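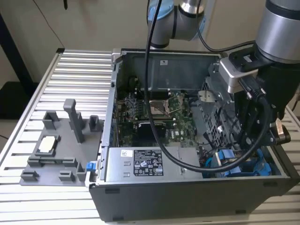

What holds up a technician who opens an old office desktop for parts? Cables, mostly, and after them the clips, which come in more varieties than anyone needed.

Edura Papers > Reuse and Repair > Section 4
15 July 2025 | Annatjie Nel and Iulian Matei
We use cookies to improve your reading experience. Accept / Manage

Our records cover 420 office desktops stripped at the Istham depot, where the 11 technicians had a written procedure and a long tradition of ignoring it. The procedure says to release every cable before touching a drive. The tradition says to pull the drive and see what comes with it. 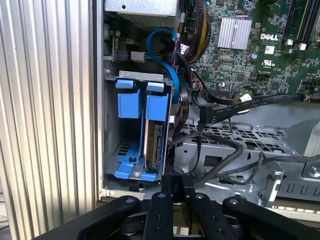 Drive cages were the part our technicians complained about least. We had expected worse, having read the Dabbas manual, which gives the subject 20 pages and one usable diagram. Color helped: where the carriers are blue plastic and the cage is gray metal, even a new hire knows what to pull. An empty carrier sitting beside a full one still has to be logged, and the log sheet has no box for it, so the margins filled up with remarks. 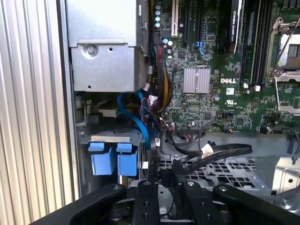 4.2 Cable Routing

Data and power cables share the same few inches of space in many of these cases, as in the run of blue SATA cable beside the red, black and yellow power wires. Reaching past them is a matter of patience. We coded each cable as "clear," "in the way" or "in the way on purpose" -- the last was dropped at review, over the objections of the second author.

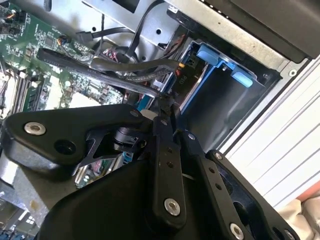 Figure 4. Flat black cable crossing the motherboard of an open desktop case.

Flat cables (Figure 4) got a code of their own in May, after the Brilby scoring sheet proved unable to tell them from round ones. Recoding the 2000 cable entries by hand took longer than the stripping had, and the two authors still disagree on the folded ones.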